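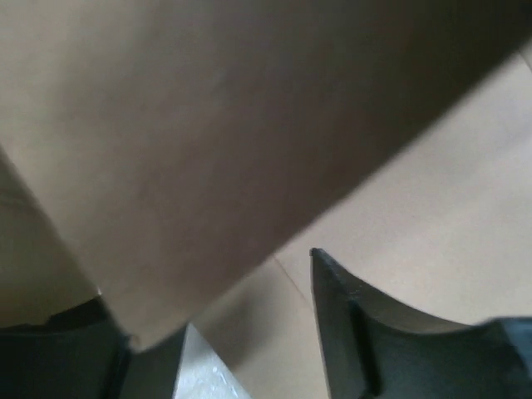
3. 装置の選定と予算計画

3.1 最初の見積もりがなぜ甘かったか

正直なところ、私はこの章を書くのがいちばん楽しみでした。ロボットの論文というと、手法と成功率の話で紙面が埋まってしまって、そもそも何をいくらで買ったのか、どこで見込みを外したのかが書かれていないことが多いんですよね。私自身、計画を立てていた1月ごろにそういう情報を探し回ってあまり見つけられなかったので、うちの場合はこうでした、という記録をここに残しておきます。

対象とする作業は、厚紙やパネルのような平たくて大きなものを、二本指のグリッパーでつかんで動かすことです。予算の総額を100として、以下では比率で書きます(金額そのものは契約の都合で出せません。すみません)。最初の案では、アーム本体に80を割り当てていました。残りの20でグリッパー、手首のカメラ、架台、配線、予備部品まで全部まかなうつもりだったわけで、今見るとずいぶん思い切った配分です。

この案を共同研究者の Tomás Ó Flaithearta に見せたところ、返ってきたのは「指の予備は何組買うの?」という一言でした。ゼロ組です。書いていませんでした。そこから表計算のファイルを開き直して、二人で夜の9時過ぎまで項目を足していったのを覚えています。

3.2 アームの比較

候補は Domberg と Testton の二社に絞りました。可搬重量はどちらも十分で、というより、薄い板を動かすだけならどちらも余るくらいです。差が出たのは手首まわりでした。Domberg のほうはフランジの外側にカメラ用のねじ穴があり、Testton のほうは中継の金具を別に作る必要がありました。金具一個なら安いものですが、設計して、発注して、届いてから穴がずれていて作り直す、という時間まで入れると話が変わってきます(経験があります)。

もう一つ、保守契約の中身も読み比べました。Testton は本体価格が低めなのに、二年目以降の点検費が別立てになっています。研究費は年度で区切られるので、あとから毎年出ていくお金は、額が小さくても扱いが面倒なんです。結局 Domberg を選び、アームの比率は80から64まで下がりました。中位の機種に落としたのが効いています。到達距離は少し短くなりましたが、作業台をアーム側に寄せれば足りる範囲でした。

3.3 手首カメラとグリッパー

浮いた16のうち、かなりの部分を手先に回しました。手首カメラは当初、解像度だけを見て Cuervo の上位品を考えていたのですが、これは見直しました。図1を見てもらうとわかるとおり、大きなシート状のものがレンズのすぐ前に来ると、視野の大部分が茶色い面で埋まり、ピントもまるで合いません。画素数をいくら増やしても、この距離でぼけているものはぼけたままです。効くのは最短撮影距離と画角のほうで、仕様書のうしろのほうに小さく載っている数字でした。そこで Cuervo の下位品に広角レンズを組み合わせ、差額で作業台全体を見る固定カメラを一台足しています。

図1 手首カメラの視野。ボール紙に似た茶系のシート状のものが上部と左側を大きく占め、下の両隅に濃い灰色のグリッパーの指が見える。

指は Posach の交換式にしました。標準の指が付属していて、先端だけを差し替えられるタイプです。ここは好みが分かれるところだと思います。一体型のほうが剛性は高いし、値段も安い。ただ、板の縁をつまむ作業では指先の形をあれこれ試したくなるはずで、そのたびに指を丸ごと買うのはつらいなと。予備は三組、それと加工用の素材を少し見込みました。Tomás は五組と言って譲らなかったのですが、残り二組は次の年度に送ることで手を打ちました。

3.4 忘れやすい費目

アームとグリッパーとカメラを足すと、ここまでで比率は73になります。「あと27も残っているじゃないか」と私は喜んだのですが、ここからが早かったです。架台と天板、非常停止まわり、制御用の計算機、ケーブル保護、搬入と据え付け、講習の受講料。どれも見積書を取るまで頭の中になかったか、あっても桁を一つ小さく考えていたものばかりでした。

とくに書いておきたいのが消耗品です。平たい紙ものは曲がるし、角がつぶれます。同じ条件で試行を重ねようと思ったら、同じロットの板をまとめて確保しておかないといけません。私は最初これを事務用品の枠で買うつもりでいて、経理の担当の方に(とても丁寧に)止められました。実験材料として最初から計上しておくのが正解です。

照明も後回しにしがちです。板の影が作業面に落ちると、縁を探す処理がその影に引っぱられるおそれがあります。拡散板付きの灯具を二つ、架台に固定する前提で見積もりに入れました。あとから天井に付けようとすると施設側の工事扱いになり、申請書の種類が変わってしまいます。

3.5 発注の順序

発注は納期の長いものから、が原則ですが、私たちは手先の部品を先に頼みました。指とカメラが手元にあれば、アームが届く前でも、手で持って板に近づけながら視野と隙間の確認ができるからです。アームの機種を確定するのはその確認のあとにして、フランジの図面だけ先に Domberg からもらいました。架台の高さは最後まで決めず、天板の脚を調整式にしてあります。指定できる高さの幅と、それに合わせた作業範囲の計算は次章で述べます。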